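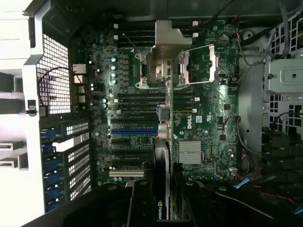
Workshop notes: dual-socket towers, what to check before reuse

The Loltville bench has started on the dual-socket workstations from the Wuneo offices. They are older Dell towers, sturdy and easy to open, and most will go out again as render or file machines once checked. Lay the case on its side before removing the panel. Release the levers at the CPU sockets one at a time, and look at the contacts under a lamp before anything is fitted. An empty socket should be covered if the board is left overnight.

Replace the coin cell in every machine. A good one reads 3 volts or slightly more; anything under 2.9 goes in the battery bin.
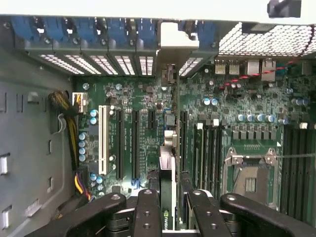

Pilberg Bench Desk

Graphics cards stay in place for the first power-on test unless the fan is seized. The NVIDIA cards in this batch draw little power and rarely give trouble. When one does have to come out, free the blue latches at the slot brackets first, then the retainer on the board - pulling against a closed retainer can crack the slot.

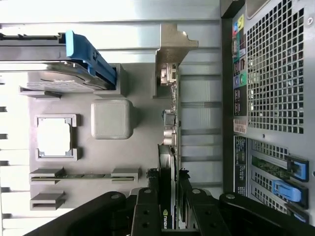 Memory is tested in matched pairs, two modules at a time, with both end clips fully closed. Hard disks are wiped on the Karabulut rig and logged by serial number. Any disk showing more than nine reallocated sectors is scrapped. Finished towers go on the lower shelf with the side panel refitted and the test sheet taped to the top.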